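Whiteboard week, post 1! I finally quit hanging the thing on the wall. It lies flat on the big white table now and I like drawing on it SO much more – my arm doesn't get tired and my lines stopped sliding downhill.

Best habit so far: four little red corner marks before anything else. Then the drawing stays put inside them.
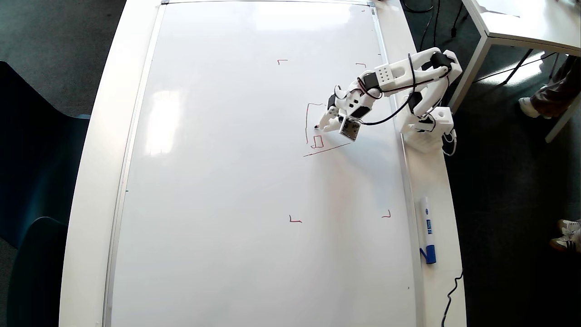

What do you wipe old marker off with? A dry cloth first, then a damp one for whatever's left.

Tomorrow: Kulap's trick for circles. I've tried it 19 times and I'm getting there!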